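Lirnell Home Care – customer support
Ticket status: open, awaiting reply
Subject: Orange microfibre towel going fuzzy along one hem

Hello there, and thank you for your patience with me on this one. I bought a pack of 5 of your waffle towels in September and I've been so pleased with them, truly (the orange is a lovely cheerful thing to have in a kitchen). But one has started to look a bit tired down one side, and I'd like to catch it before it gets any worse. It has been washed 19 times, always at 40 – I do keep a tally, I'm afraid.
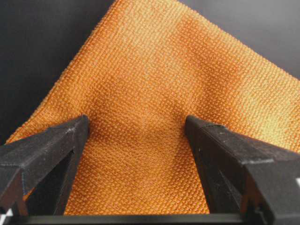
Orange towel laid flat, slightly frayed hem on the left.

The middle still seems fine to me, with all its little raised loops in tidy rows. It's only the hem that bothers me.

Tried so far:
– left out the fabric softener for 2 washes, no change
– washed it apart from anything with a zip
– dried it on the airer, well away from the tumble dryer

Would you trim the fluffy bits, or is it better to run a line of stitching along? I'm quite handy with a needle, so do say if that's the answer.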